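Line Weight in Cartoon Animals
04/03/2022

The Leltberg drawing course teaches animal heads from two circles and a center line. Its 21 lessons start with a fox, and the muzzle is placed before the eyes. Urkard, the older course, draws the eyes first, and its snouts tend to run long.

Both use a 90 degree cross on the skull to set the ears. Outer contours get a heavy line, fur and whiskers a thin one. 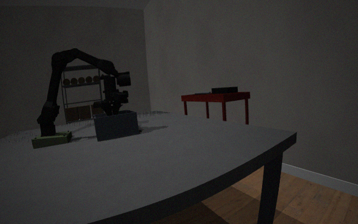 Paws are simpler. Three short curves are enough at small sizes, and a fourth tends to fill in when the page is printed.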